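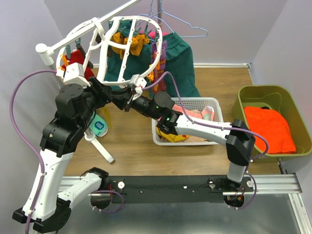
How long does it take to dry clothes inside in a small apartment? In my place a normal load needs one night and half of the next day, and jeans need longer than that.

I write this because I moved to Munine two years ago, and before that I always had a balcony. In my old town everybody hangs the clothes outside, on long lines between the houses, and in August a shirt is ready before you finish your coffee. Here I have two rooms and one window that opens only a little. The first winter my towels smelled like an old basement. I washed them again, they smelled again, and I blamed the detergent, then the machine, then the water.

The problem was the air. I bought a small meter for humidity, and after one load of washing the number in my bedroom went up and stayed up until the morning. Now I do the drying in the hall, where there are two doors, and I leave both open. A small fan stands on the floor and blows under the clothes, on the lowest speed. It uses very little electricity and I sleep with it on.

I also changed how I load the machine. Before, I waited until the basket was full and washed everything on one evening. Now I wash smaller loads, and I run the spin one more time at the end. This second spin takes 9 minutes on my machine and it helps more than anything I bought.

Socks and underwear I hang by clips, one clip for each piece, never two socks together. Shirts go on hangers, with the buttons open. For pants I turn the pockets to the outside, a thing my grandmother did and which I found silly as a child. Sweaters I put flat on a towel and turn over after 12 hours.

My neighbor upstairs has a dryer and offered that I can use it. It is kind, but a wool sweater of mine came out of a dryer once in a size for a doll, so I say thank you and continue with my hall.

One thing I still did not solve is the bed sheets. They are too big for the hall and I hang them over the door, and in the place where they touch the wood they stay damp. I turn them in the morning before work. There is a laundry place on the corner, Wosari, with very big machines, and maybe for the sheets I will go there when the cold months come. If I do it, I will write what it costs.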